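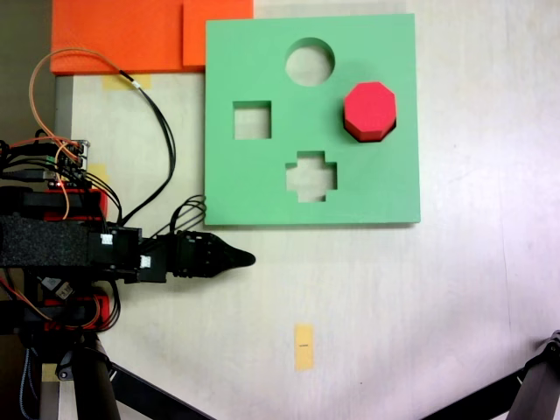

Nullden arm kit, one semester in a student club

Rating: 3.5 out of 5

Who's writing: Vesela Krasniqi, I run the after-school robotics club, mostly 10th and 11th graders. Five students on this build. We entered the sorting task at the Erov student cup in May, and the Nullden was our arm from the first meeting to the last. Writing this between classes so forgive the spelling.

Short version

Decent arm. Good joints. Terrible manual. Cable management left to you. Would buy again for older students, would not hand it to middle schoolers without a lot of help.

What we used it for

The Erov task is a shape sorter. Green board, four cutouts (circle, square, cross, octagon), one block for each. Arm has to pick a block up off a foam pad and get it into the right hole. Sounds like a toddler toy, and it is one, more or less. Our team thought they'd be done by the second meeting. The octagon alone ate three weeks.

Board is the Stulitz practice set, bought separately. More on that further down.

Assembly

Four meetings, two hours each. Box says one afternoon. Maybe if you've built one before.

The base goes together fast. Legs, rail, shoulder. Then you get to the wrist and the drawings stop matching the parts. Step 19 shows a bracket with the screw holes on the outside, ours had them on the inside. Pirmin built it the way it was drawn, took it apart, built it the other way. The second way was right.

Screws are all close to the same length but not the same. Sort them first. Muffin tin works great. We lost a meeting to one long screw in a short hole that kept the second finger joint from closing, and everybody was sure it was the code.

Board mounts on top of the arm, pins up, open to the world. No cover in the box. I'd like a cover, teenagers lean on things.

Wiring

My biggest complaint. Leads come in one bag, one length, whatever the run is. So on the short runs you've got these big loops sticking up in the air. We have an orange cable that makes a huge arc out over the table and we never did find a good home for it. Tied it down twice, both times it pulled on the connector when the arm swung left. Now it just loops.

Black bundle off the wrist is worse because it sits near the work. Keep it away from your board. Route it early, before you tune anything, or you'll be re-tuning when it moves. Ask me how I know.

Labels on the leads would fix half of this. Mechthild made her own with masking tape and a marker and it's the best upgrade on the whole arm. Cost nothing.

The gripper

Good part of the kit. Long black finger, several joints, narrow at the tip. Gets into small spaces and doesn't hide the block from the students standing next to it. Joints were stiff out of the box and loosened up after a week or so of use.

Less good: the tip is smooth. On our blocks it slipped, mostly when the block was turned a little. We tried a rubber band, then heat shrink, then a dab of grip paint. Heat shrink won. Swap it every couple of weeks.

Also the tip is long enough that a small angle error at the wrist turns into a big one at the block. Obvious on paper. Not so obvious to a 15 year old who just watched it miss the same hole nine times in a row. Good lesson, tho. Pirmin did the trig on the whiteboard and suddenly people cared about trig.

Software

Nullden's own app is fine for jogging the joints around and saving poses. Past that, use the Python library. It's small, readable, and the sample scripts run.

Things to know:

- Save poses with names. The app defaults to numbers and after 40 of them you'll have no idea which is which.
- Home position drifts if the power gets cut in the middle of a move. Re-home every time you switch it on.
- Speed setting is one number for all the joints. You can set it per joint in Python, the manual doesn't say so. Look in the file called motion.
- The log writes over itself on restart!! Copy it out first. We lost a Tuesday of runs this way.

Accuracy

This is the part people ask me about. We logged every try for the last stretch before the cup, one block per try, all four shapes mixed. 203 tries. 164 went all the way in. The rest were a mix of hung up on the rim, dropped on the way over, or missed the board entirely (a few of those, very funny, mostly the same bug).

Circle easiest. You can't get the rotation wrong on a circle. Square next. Cross looks scary but has some slop in it and does OK. Octagon last by a mile. A little rotation and it sits on top of the slot looking like it's in. From across the room you'd score it. We ended up having the arm give it a nudge from above after letting go, which helped a lot. The nudge was Mechthild's idea, she'd seen her little brother do it with his fist.

Is that rate the arm's fault? Partly. The base joint has a bit of play, you can feel it by hand. But plenty of our misses were bad board placement, see next section.

Set up your table right

Not really a product thing but it made more difference than any setting.

Tape marks. Yellow masking tape on the table, line drawn across it with a marker, line everything up to that before each run. Before the tape we were putting the board back by eye and blaming the arm. After the tape, way better. Do this on day one.

Pale table if you have a choice. Ours is off-white and the parts are easy to see on it, green board, red block, no squinting. Shows every scuff but who cares.

Foam pads under the pickup spot. Ours are orange, a big one and a small one. Blocks don't skate around when the finger touches them, and if one gets dropped it doesn't go bouncing off down the room. Cheap. Buy extra, students pick at the edges.

Weigh the base down or clamp it. It walks. Slowly, but over an hour it walks.

The Stulitz board

Fine. Holes go clean through so you can see the table in the bottom and tell right away if one's empty. Edges are straight, which matters if you're squaring it up to tape. It slides if the arm bumps it hard, we used a loop of tape underneath. Blocks are bright and the tops are easy to tell from the sides under our lights, which our camera script liked.

Wish they sold blocks one at a time. Lost the cross for a week (backpack) and had to borrow.

Support

Mixed. Wrote in about the step 19 drawing. Answer came in two days from a Beat Gisler, polite, sent a corrected page and admitted it's been wrong a while. So why isn't the corrected page in the box? Second question, about the drift, took two weeks and the answer was to update, which we had. Third one never answered.

Spare motors we got through Gasser, the shop, no relation to our Pirmin, yes he's heard all the jokes. Quick shipping. One motor died on us, wrist, after a lot of abuse. Nullden rates them for 4,000 cycles and I couldn't tell you if we got there, we weren't counting wrist moves.

How it held up at the cup

Better than I was scared of. Drove it there in the back of my car wrapped in a blanket, one connector came loose, found it in ten minutes thanks to the tape labels. First round all four blocks in. Second round the octagon hung up and the nudge knocked it flat instead of in. Finished mid pack. Team from Vlasta Tomić's club had the same arm with a shorter finger they printed themselves and beat us easily. We're stealing that for next year, she already sent us the file.

Pros

- gripper joints are solid
- Python library is small enough for students to read
- parts are all replaceable, nothing glued
- everything is out in the open so kids can see what moves what

Cons

- manual, manual, manual
- one length of cable
- smooth fingertip
- no cover for the board
- play in the base
- log gets wiped on restart

Who should get it

High school club with one adult who's OK with a screwdriver and a bit of Python. Figure on a month before it does anything on purpose. If your group meets once a week for 45 minutes, skip it, you'll spend all of it plugging things back in.

Half a star off for cables, a full star off for the manual. If Nullden puts the fixed page in the box I'll come back and bump this up.

Edit: someone asked about noise. Not bad. You can talk over it. The base joint whines a little at low speed, grease helped.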